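Rostex Sidewalk Works
@rostexsidewalk

Month three of keeping one delivery robot alive. I was hired to write software. Today I own four kinds of grease and have opinions about all of them. Thread.

The robot is a Giltotton, second generation, six wheels, roughly the shape of a beer cooler and about as proud. It came to us used. The previous owners at Barnirholm had put 800 miles on it and, as far as I can tell, wiped it down once, with gravel.

Standard morning: battery on the bench charger by 6, wheels off the ground, spin each one by hand and listen. A good hub goes shhh. A bad hub goes shhh-tk. We have one that goes shhh-tk-shhh and we are all pretending that is a third category.

Hub bearings get swapped every 200 miles. The manual says 344. The manual was written by somebody who lives near very nice sidewalks.

Most of my time goes to the low camera, though. It sits right above the front bumper, lower than your shin, so it collects everything the road has to offer. Dust, gnats, lawn sprinkler. Especially lawn sprinkler. Hard water spots look exactly like distant obstacles, and the robot will stop politely for every one of them.

Cleaning order, learned the slow way: blower first, then the soft brush, then a damp cloth, then a dry one. If you start with the cloth you are sanding your own lens. Ask me how the spare got promoted.

After any lens work we redo the tilt. Two screws under the cowl and a printed wedge. Get it wrong one way and the robot admires the sky all day. Get it wrong the other way and it becomes an expert in asphalt.

Then a check on an ordinary street, because the shop floor flatters everyone. I want the curb lines, the far end of the road and a parked car, all from bumper height.

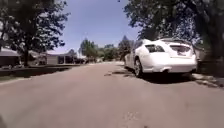 Bumper height. Sedan on the right, big trees, sky taking its fair share.

Things I look for in a view like that one: does the road run off to a point near the middle, and can I follow the pale curb on the left without squinting. Yes and yes. It's a soft picture. Reading license plates is not in the job description and I'd like it kept that way.

The cracks in the road just left of the car are the useful part. Dark patches on pale pavement are this robot's great unsolved mystery. Hole? Tar? Shadow? It used to brake for all three and then sit there thinking about its life.

The fix was boring. Exposure was metering off the whole picture, so on a bright day the sky won and every shadow went to mud. We moved the metering area to the lower half and pulled the brake threshold up in small steps. Fifty lines of config, one afternoon, zero applause.

Also found the camera bracket screw backed out half a turn. I had blamed the software for two weeks. The software has accepted my apology.

(It has threadlocker on it now. Blue. If you use red on a part you service every month, you and I have different hobbies.)

Parked cars are the other exam. Too far from one and the robot wanders into the road. Too close and I get an email. Side clearance is set at 50 cm and lives in its own file called DO_NOT_TOUCH, which has been touched by everyone in this building.
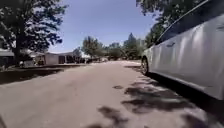
Silver-white car, tree shade all over the right side of the road. The hard mode version.

Look at those blotches. They run down the right side and meet the shadow under the car, so the edge you most want to find is the one wearing camouflage. There's a small dark patch out near the middle of the road too. Stain or repair, I couldn't tell you, and I have the bigger brain of the two of us. Allegedly.

What helps: trust the ultrasonics on the curb side when the picture goes spotty, and keep their little faces clean. A cotton swab, dry. No solvent. Tkachenko makes the sensor boards, and their service sheet says this in capital letters, which I respect.

What does not help: turning the sensitivity all the way up. It found the car. It also found a leaf, a second leaf, and the concept of wind.

Still on the list: new seal for the battery hatch, strain relief on the rear harness, and a proper answer on hub number four, aka shhh-tk-shhh. Bearings are ordered. They have been ordered since March.

Going to go spin some wheels and listen. If you run one of these and have a trick for the hatch seal, replies are open.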